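potudell-grip-compare
Data card, second revision, Jun 21, 2019
Maintained by Hanna Pietrzak and Roman Witkowska

What this is

Recordings from trying two sets of finger pads, Lis and Felley, on the same hand-held gripper. The task is opening small cabinet doors and pulling a drawer by its knob. We were told Felley would be the clear winner. Read the results before you order any.

Contents

254 recordings in total. 200 are door pulls, the rest are drawer pulls. Each one has the wide-angle video, the jaw opening over time, and a short text note typed by the operator. Notes by Emerson Trindade are in lower case and sometimes stop halfway through a word. We left them alone.

Setup

One gripper, one fisheye lens, fiducial tags on both jaws. Jaw opening is worked out from the tags, so when a tag is lost the value is carried over from the last good reading and flagged in the "held" column. Please do not treat held values as measurements. At least one person has already done that and sent us a plot. 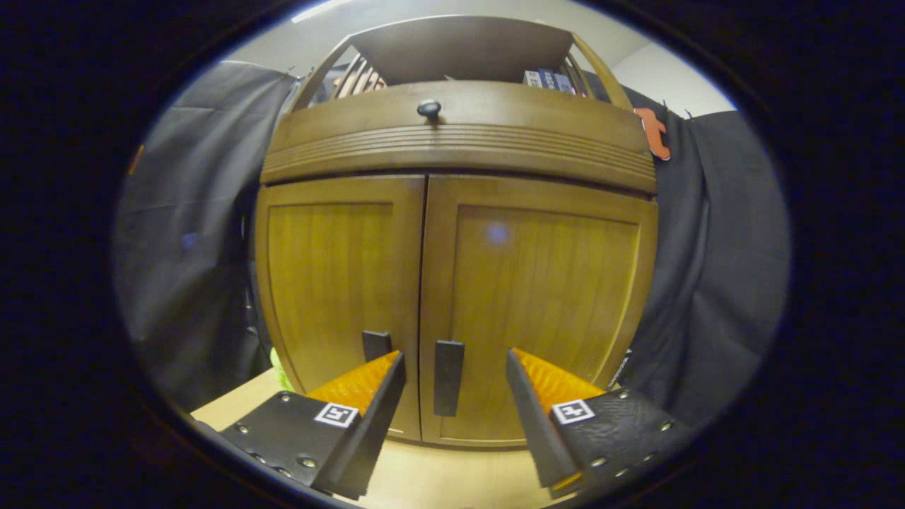 Door handles are harder than the knob for a dull reason: a flat pull gives the pads very little to close on, and a small error in approach angle puts one finger against the door panel. Most of the trouble we logged came from the approach. That makes me doubt any claim about pad material drawn from this set, including the one on our own poster.

Results, such as they are

Door pulls, 100 tries per pad set: Lis opened the door 90 times. Felley did slightly worse, and the gap is small enough that I would not bet lunch on it. Teresa Malinowski reran part of the Felley set with a slower approach and the gap mostly went away. Her reruns are not included in the totals.

Known problems

- The operators knew which pads were fitted.
- Lis was always tested first. Practice should have helped Felley, and wear on the gripper may have hurt it. We can't separate the two.
- Straight lines bow near the rim. The Vamurard calibration file helps in the middle and does little at the edges — check it yourself before measuring anything out there.
- "Success" means the operator said so.

Planned

Shuffled pad order and a second cabinet, in September if Irena Zawadzka gets the bench time.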